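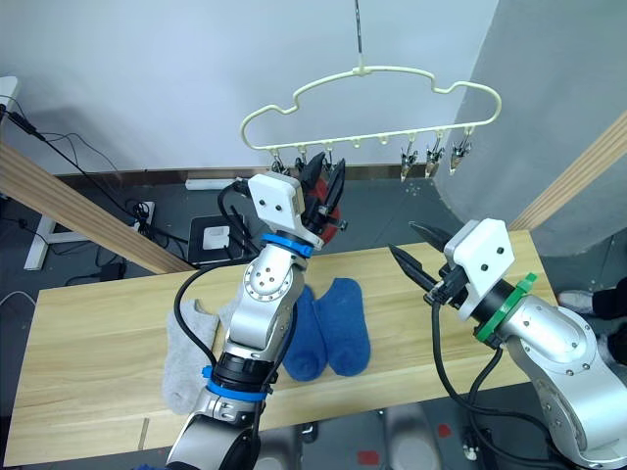 A reader wrote in to say that if a person has to steer the arms through every sock, the robot hasn't learned a thing and the person may as well hang the laundry. We get some version of this every week. It's a fair complaint, and the answers are below.

Support > Teaching by Remote > FAQ

Last updated: Thu 15 October

Does the Kudine kit learn from one demonstration?
No. Whatever the sales video implies, plan on 40 clean runs for a single task, and expect to throw some out.

Is hanging socks a good first task?
Not really. Cloth sags and folds differently each time, and a small clip leaves little room for error. Start with blocks.

Can I guide the arms by hand instead?
Yes, on rigid objects. With cloth your own hands get in the way, so most people go back to the Ornitell controllers.

How well does it do alone afterward?
In our September test it finished 58 percent of tries. We would not call that reliable — and those were socks it had already been shown.

Will it handle a different hanger?
Don't count on it. We changed hangers once and had to record again.

How long should a session last?
Stop after 5 or 6 runs and take a break. Tired operators teach sloppy habits, and the robot copies those too.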